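Thursday, late

Lost the whole morning to a minus sign. I would like to say it was an interesting minus sign, buried deep in the planner where only the brave go, but it was in a config file I wrote myself in March, on a line with the comment "check this." I did not check this.

The symptom was that the wiping policy kept wanting to start its stroke on the far side of the table from the mark. Very confident about it, too. Replay looked fine, the plots looked fine, and the wrist poses only looked wrong if you turned the viewer around and squinted, and at ten past eleven Mayu walked over with her coffee, turned the viewer around and squinted. She was nice about it. She has been nice about it four times today, and I'm starting to count.

So the hand-eye transform is fixed and I reran the conversion on all 157 episodes. Five of them failed. Two of the five are mine and I know why: I turned too fast at the end and the tracking gave up. The other three are Gøran's and he says the tracker is at fault. The tracker has no one to speak up for it, so that's where we left it.

Pidon (our pose tracker, named by Hjørdis, who won't say after what) does have a real weakness on wood grain. All those long soft lines running the same way, and it slides along them like a kid on a banister. The error is almost all in one direction. I plotted the drift against the direction of the grain and got a picture so clean that I didn't trust it, and made it again with the axes swapped to be sure. Same thing. Linnea wants to put stickers on the table. I want to weight the features by how corner-like they are and throw out most of what sits on the grain, which is more work and will probably get us to the same place as stickers, one week later.

Tried a quick version after lunch. Drift went down on the slow episodes and up on the fast ones - I had thrown out so much that there was nothing left to hold on to. Dark curtains don't help. The tracker gets nothing at all out of them, and I sympathize.

Maite called from Nalmont at four to ask whether the planner can use gripper width as a stop condition. It can, in the sense that the field exists. It is filled with zeros when the fingers are open and also filled with zeros when the reading is missing, a design choice by someone who is also me. Changed missing to NaN. That broke two things in the loader within a minute, so at least they were reading it.

Left the threshold at 5 millimeters for now. Hjørdis thinks it should be learned. Hjørdis thinks lunch should be learned.

Stayed on after the others left to go through the start frames one at a time, looking for anything the corner filter could use besides the board itself. Made a list of candidates, crossed most of them out.

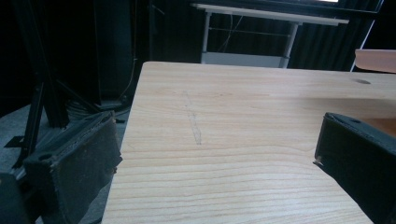
Tomorrow: mask the fingers before feature extraction, then rerun the fast episodes with the filter turned halfway down. Ask Linnea where she keeps the stickers.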